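Home | Diary | Older entries | About | Search

Print this page | E-mail this to a friend

2023-04-06

Spent the morning with the rule book, which has now reached 18 pages and weighs slightly more than the thing it replaces. I was asked in August to write down how we behave around the arms at Zeswood, and I said yes in the belief that it would be one side of paper with a large heading. Everybody is for safety until it has a page number.

The trouble began with the word "near". The old sheet said that nobody should stand near a moving arm. I asked three people at Gesus what near meant and got 300 millimetres, 400 millimetres and "you just know". The first two have since stopped speaking to each other. The third has been asked to write something down, and has so far written down that he is busy.

So I have dropped near altogether. The new wording says that a person on the floor must be able to see the whole arm and reach a stop button without taking a step. It is clumsy but it can be checked, and I would rather have clumsy. Pesex will want a number, because Pesex always wants a number. They can have one in the appendix.

Then to the practical part, which is the part I like. The section on hanging things up took most of an hour on its own.

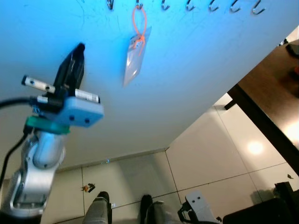

The hooks, the orange cord and the bag. See section 3.

Section 3 used to be a single sentence: "Items on hooks should be handled with care." I have no idea what a person is meant to do with that, let alone a machine. It now says that anything hung on a cord is to be treated as something that swings, that the jaws go to the bag or the cord but the choice is made beforehand and written on the task sheet, and that the hook itself is never to be used as a handhold. I also put in that clear plastic counts as hard to see. There was a note in the margin of the draft asking whether this was really necessary. It was in my handwriting, so I left it in.

The cable paragraph is still a mess. We have one rule from Paredes saying that cables must have slack and another, also from Paredes, saying that there must be no loose cables. Both are signed. I have tried to marry them with "enough slack for the full reach and no more", and I expect a letter.

Tea. Somebody had finished the good biscuits and left the box, a matter on which the rule book is silent.

After that, floors. I had forgotten floors entirely until I read back through our old incident slips and found that most of them were about feet. Not squashed feet, thank heaven, just feet in places that the sheet had never considered, such as beside a gripper that was pointing downwards. 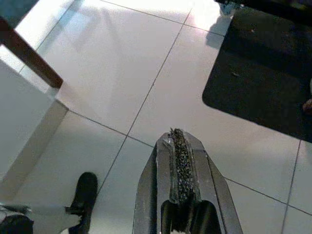
The sheet talks a great deal about hands. Hands are to be kept clear, hands are to be out of pockets, hands are not to be used for "testing the grip", which I take to be a reference to one particular afternoon. Shoes get a single line saying that they should be sensible. I have added that when an arm is working low, whoever is with it calls out before moving their feet, and that mats are to lie flat and stay where they were put. Also that small bits on the floor are picked up before a run starts. I swept under my own desk after writing that one and do not wish to discuss the results.

A longer argument, mostly with myself, about two arms working together. Standard practice here has been to treat a pair as one machine with one keeper. That is fine while both are doing the same job, and rather less fine when one is up at the wall and the other is minding its own business lower down. People watch the one that looks interesting. I know that I do.
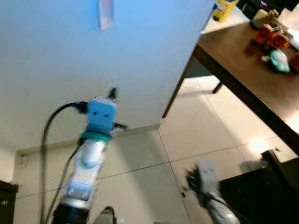

What I settled on was that the keeper names the arm aloud before giving it anything to do, and that the idle one is parked, properly, with its jaws shut. "Parked" has its own definition on page 4. It ran to a paragraph and I was quite proud of it until I noticed that it would also describe my brother-in-law after lunch.

Tables next to the work are to be cleared or else declared part of the work. I could not think of a third state for a table. If Gesus can, they are welcome to send it in on the form, once I have made the form.

Sent the draft off just before five with a polite note asking for comments on the substance only. The first reply came back within minutes and was about the font.

Tomorrow, the appendix, and near.

Print this page | E-mail this to a friend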